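# Plinthorpe Sock Yarn Notes

Wear records for hand-knit and machine-knit socks, kept by the Plinthorpe knitting group. The set has 1,105 rows, one per sock per wash, entered between January and June.

## Columns

- `yarn` — Ruditz, Foton or Xiao
- `gauge` — stitches per inch, measured after the first wash
- `wash` — wash number, starting at 1
- `heel` — wear score from 0 to 5
- `notes` — free text, often blank

Heel scores were given by eye under the same desk lamp. A 5 means a hole you can put a finger through. Toe wear was tracked for the first 4 washes and then dropped, so those numbers are in a separate file, `toes.csv`.
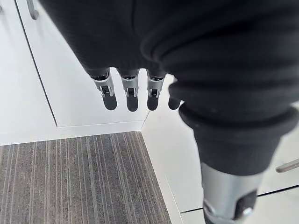 Foton rows before wash 3 use the old gauge method (measured on the needles) and should not be compared with the others. Almost 7 percent of the rows have no gauge at all. We left them empty — please don't fill them with the average.

## Known problems

Left and right socks were not marked in the Xiao batch. Some notes mention "the blue pair"; there were two of those.

## Use

Free to copy and change. Send fixes as a pull request against `main`.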